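Episode 500

I started on the bag of rice crackers before I'd had breakfast, which was a mistake, because by the tenth try I wanted to eat the training set.

The job was simple enough to say out loud. Hold the gripper, close it on something small, carry it over to the green bowl, let go. Then do it again, a little differently, so that the machine upstairs would learn the idea of it and wouldn't just copy my elbow. We had called the machine Kalska. Kalska had two good arms and no notion at all of what a bowl was for.

"Slower," said my supervisor from the next desk. "You're flicking your wrist again."

"I like flicking my wrist."

"Then she'll flick hers, and we'll be picking crackers out of the carpet until October."

So I went slower. I loved it, I have to say. I'd come over from the Vorness office, where I had spent a year writing motion code line by line, and a whole afternoon could go into explaining to an arm how to let go of a sponge. Now I just picked up the tool and showed it! My hand knew things I could never have typed. It knew to come in low and to ease off the squeeze just before the lip of the bowl, and it knew to wait half a breath when something slipped. 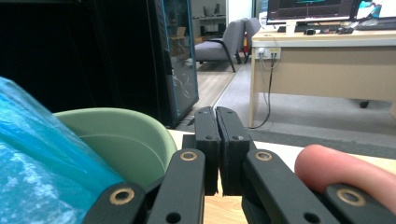
Anneke Thorsby

By lunch I had a rhythm going. Squeeze, lift, across, open. The fingers made a soft click when they met, and after a while I was hearing it in my sleep – or I would have been, if I'd slept. The target was 3000 good tries before the end of the month, and the counter on the wall had the whole team's total in big orange numbers. Every time it ticked over I felt a silly little thump of pride.

"What do you do when you drop one?" asked the new kid, who had been sent down from Girmont to learn the ropes and was holding the spare gripper like a wet fish.

"Pick it up again."

"Doesn't that wreck the recording?"

"That's the best kind. How else is she going to learn what to do when she drops one?"

The new kid thought about this, squeezed, lifted, and dropped a cracker straight onto the table. Then, very carefully, picked it up again and put it in the bowl. I cheered. A few people looked over their monitors.

We ran the first real test that evening. Kalska stood at a table just like ours with a bowl just like ours, and the whole team squeezed in behind the tape. For a long moment nothing happened. Then the left arm came up, moved out over the table and went down, low and easy. It closed on a cracker. It lifted.

And at the top of the lift, plain as anything, it flicked its wrist.

My supervisor turned around and looked at me.

"That was from before lunch," I said.

The cracker sailed over the bowl and landed by somebody's shoe. Kalska stopped with her fingers open. Then she went back down for another one, and this time she waited half a breath before the lip of the bowl, exactly the way I do, and let go.

I was back at my table early the next morning with a fresh bag.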